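工单 #2328 门禁卡/报销系统登录后反复退出
提交:Lucian Vasiliu(Gandutberg 办公室,行政)
处理:Cosmin Sandu
系统:Vusby 报销
优先级:中→高
状态:待观察

周三 9:10 用户报障
登录 Vusby 报销页,输完密码能进首页,点“新建报销单”就跳回登录页。换浏览器一样。月底前要交6月的差旅单,急。

9:25 Cosmin
先问了几个基本的:别的系统正常吗?正常。邮件、日历都没事。手机上开 Vusby 呢?也没事,单子能建。那就不是帐号的问题,账号没锁,权限也对。让他清缓存,再试。

9:40 Lucian
清了。没用。还是跳。顺便说一句,昨天下午还好好的,下班前升了一次系统。

9:55 Cosmin
看了服务器日志,会话刚建就过期。怀疑本机时间不对。让他看右下角时钟,他说“差不多对”。差不多不行,要精确到秒。过去一趟。

10:20 现场

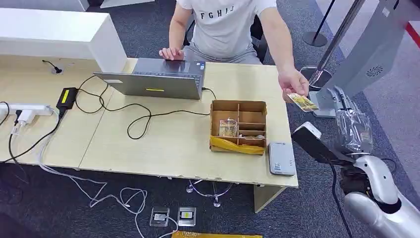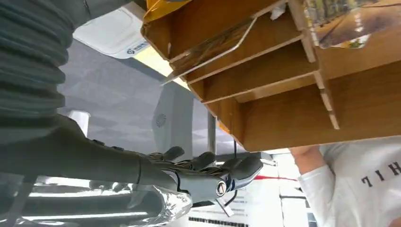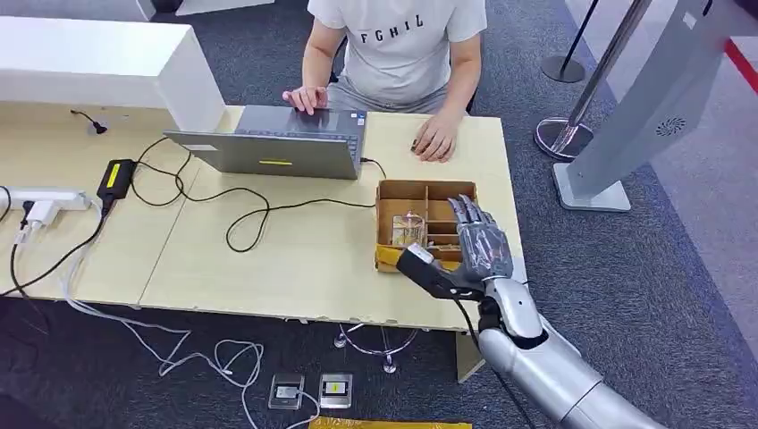
Gandutberg 办公室,周三上午。

10:35 Cosmin
时钟慢了4分钟。Vusby 的令牌容差没这么大,首页走缓存所以看着像登上了,一建单要验令牌就踢出来。手机走运营商的时间,没事。

对时服务是停的,启动类型被改成“手动”,应该是昨天那次升级改的,没找到直接记录。改回自动,手动同步一次,报错:无法连接时间源。

10:50
时间源还写着老的那台 Chiriac,早就下线了。改成 Unent 那台。还是连不上。查防火墙,办公室网段到 Unent 的对时端口没放行,只放了80。提给网络组加规则。

11:15
规则加好了。同步成功,误差归零。让 Lucian 全部退出重登,新建报销单,OK。存草稿,OK。提交一张2000的差旅单,OK,审批那边也收到了。

11:20 Lucian
可以了,谢谢。另外上午填到一半的那张还在吗?

11:30 Cosmin
不在,没存草稿的都丢了,得重填。附件要重新传,发票最好先存成PDF,图片太大会卡。

后续:
1. 查同一批升级的机器,对时服务是不是都被停了。名单还没拿到
2. 组策略里把 Chiriac 的地址换掉,别再一台台改
3. 问 Vusby 供应商,令牌过期能不能给个提示,直接跳登录页用户根本看不动
4. 知识库补一条:“登录后反复退出,先查时间”

工单先不关,明早再看一次时钟,没偏就关。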